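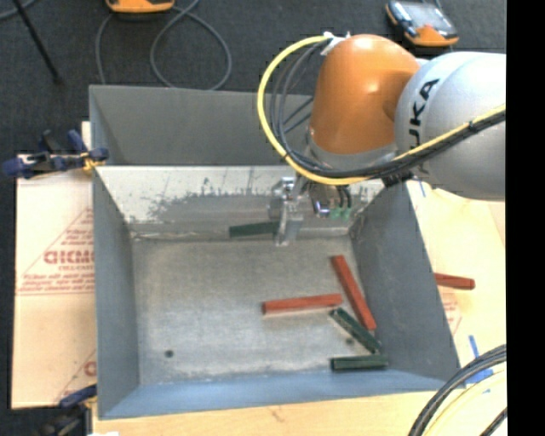

I finally made my grandmother's plum dumplings last night, after putting it off since November. Her card says only "enough flour," so I called my cousin Selma, who guessed 2 cups and then talked me through the potatoes for a good half hour – we got sidetracked by her new porch, of course! The dough stuck to everything I own, but oh, the smell of those buttered crumbs took me right back to her little kitchen in Gudow. I'm making another batch this weekend, with a bit more cinnamon.

Last updated 25 February 2025

Contact | © Iara Yáñez | Back to top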